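What the op shop can't sell

The back room of the Boto op shop in Fostcombe smells of washing powder and old cardboard. Bags arrive before the doors open, and by mid-morning they reach the windowsill. Perihan Duman has managed the place for five years and can judge most bags by their weight. Heavy means towels or denim. Light usually means T-shirts.

T-shirts are the problem. The shop took in 918 of them in September and sold fewer than half. A plain one goes on the rack at $5, and if it hasn't moved in three weeks it comes down again.

"People think they're giving us something we need," Duman says. "We need coats. We need kids' school shoes. I could paper the street in T-shirts."

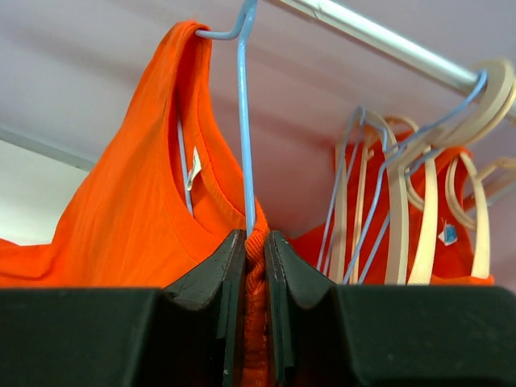 An orange T-shirt with ribbed knit trim.

Some of what comes down is cut into rags for mechanics and painters. Cotton is best for this, and pale colours fetch more because they don't leave dye on the work. The rest goes to Uysal, a textile merchant in Irkham, where it is graded again and pressed into bales. Berkay Akbulut runs the grading floor. He says the quality of the cloth has dropped in his time there, and that seams now twist after a handful of washes.

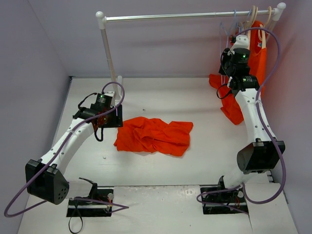

Stefaniia Tymoshchuk

Akbulut keeps a bin for shirts that fail every grade: blends too thin to wipe with, prints that crack and shed. Those go to landfill, and Uysal pays the tip fees. He would like councils to share the cost. Fostcombe's has said it will look at the idea in its next waste plan.

Kiyoshi Kuroda has a smaller scheme. He teaches mending in the library on Hill Road, 20 people to a class, and starts everyone on a T-shirt neckline. Knit fabric stretches, so he uses a ballpoint needle and a loose stitch. Most beginners pull the thread too tight and have to unpick it.

Sibel Kahraman took the class last winter and has since bought very little. She still drops a bag at Boto now and then, mostly coats.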